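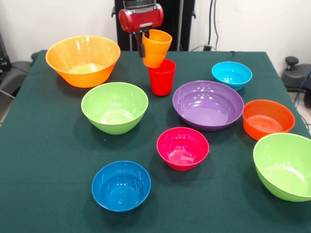 Do the plastic bowls need sorting by color before they get nested?
Sort them by size. Color only matters if somebody asks for a particular one, and in September I can't remember anyone asking.

4:10 pm. Mervyn Clegg still wants the Fellholm method, one stack per color family. I don't buy it. A wide orange bowl and a small cyan one don't belong in the same stack order just because the chart says so, and I'd like to know where his 340 trials came from.

Cups: kept apart from the bowls. Luik says tumblers nest fine, 7 high. I'd stop well short of that until I see them come apart again.

To do: measure rims, ask Lelside for the old chart, wipe down the green tablecloth.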